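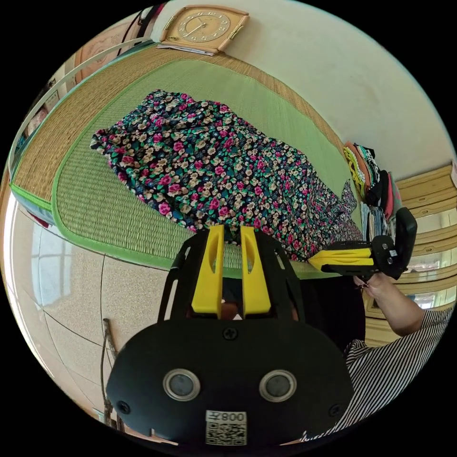 Every memorial page in Asance starts with a life story, and this section walks you through writing one, setting its look and getting it online. Set aside an evening if you can, put the kettle on, and let people drop in with corrections as you go! You'll be asked for a color theme partway through, and a favorite piece of clothing or cloth is a lovely place to find one. A navy floral like the one on the straw mat, with its pink, cream and green flowers, gives you a dark color for headings and three softer ones to play with.

4. Writing and Publishing the Life Story

4.1 Before you begin

You need a family account with the Editor role. Guests can leave messages and light a candle, but they can't open the story editor. Have the full name, the dates and places of birth and death, and the service details close at hand. If the funeral home has already sent a notice through Pernier, those fields will be filled in for you (a real time saver).

4.2 Enter the basic facts

1. Open the memorial and click Life Story.
2. Type the full name just as the family wants it read. Nicknames go in the box marked Known As, and Asance adds the quotation marks.
3. Enter both dates. If you only have a year, tick Year Only and leave the other boxes blank.
4. Add towns lived in, oldest first.
5. Click Save Facts.

Note: A maiden name belongs in its own field. Old school friends will often search by it, and the search page looks there too.

4.3 Write the story

1. Click Start Writing. You can use a blank page or one of the 11 outlines. The Plain outline is great for a first try.
2. Write or paste your text. The story can run to 3,000 words, so there's plenty of room for the fishing trips and the terrible first car.
3. To list survivors, click Add Family and choose how each person is related. Asance puts them in the usual order, but you can drag any name up or down.
4. Click Read Aloud and listen to the whole thing once. It's wonderful for catching a missing word or a grandchild left off the list.
5. Click Save Draft.

Caution: Pasting over existing text replaces it. Save a draft first — drafts are kept under History, and you can bring back any of the last nine.

4.4 Choose the look

1. Go to Appearance and click Pick From Photo.
2. Upload a photo and tap up to four spots on it. Each tap adds a color.
3. Drag the darkest color to Headings and the lightest to Background.
4. Look at the preview on both a phone and a computer.

Note: If the words are hard to read, an orange bar shows up across the preview. Choose a darker text color and the bar goes away.

4.5 Make the newspaper version

Most papers charge by length, so Asance can keep a shorter copy next to the full story.

1. Click Short Version.
2. Set the limit your paper gave you. The starting value is 1,000 characters.
3. Trim the text until the counter turns green. The full story stays just as it was.
4. Click Export and choose Plain Text or PDF.

Caution: Don't put the home address in the short version. The town is enough, and an empty house during a service is best kept private.

4.6 Publish

1. Click Share and choose Public, Link Only or Family Only.
2. Turn on Message Review if you want to read each guest message before it appears.
3. Click Publish. The page is live within a minute or so, and you'll get an email with the link.

You can keep editing after this, and please do! Relatives tend to remember their best stories the week after the service. Click Update when you're done and the link stays the same.

If the Publish button is gray, go back to 4.2 and check for a blank date.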